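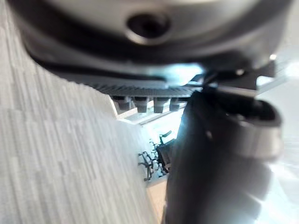
Ribbed lower edge of a grey housing, close up.

How to recalibrate the front camera after a windshield replacement

Lane keeping and adaptive cruise on the Dutness Iris both rely on the camera behind the mirror. A new windshield changes its aim slightly, so the camera must be calibrated again before either function is switched on. The steps below cover the static method with a Krawczyk target board. Allow nearly 2 hours.

Before you start

Set all tires to the pressure on the door label. Empty the trunk. Park on level ground with the steering wheel straight and connect a battery charger - a voltage drop will stop the routine.

Procedure

1. Clean the glass in front of the camera, inside and out.
2. Mark the center line of the car on the floor, using the front and rear badges.
3. Place the board square to that line, at the distance shown by the scan tool.
4. Turn the ignition on, engine off. Close all doors.
5. Clear stored faults, then select Front Camera, Static.
6. Wait for the progress bar to finish. Do not lean on the car or walk in front of the board.
7. Save the report and switch the ignition off.

If the routine stops at step 6, measure the board height again. Győző Kelemen at the Warnomport workshop also suggests covering shiny floor areas near the board, as reflections can be read as target edges.

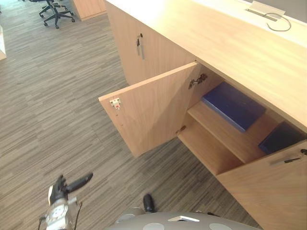 Can I drive the car before calibration is done?
The car can be driven with lane keeping and adaptive cruise switched off. Expect a warning light on the dash until the report is saved.

Text: Aniela Jasińska. Last checked in August.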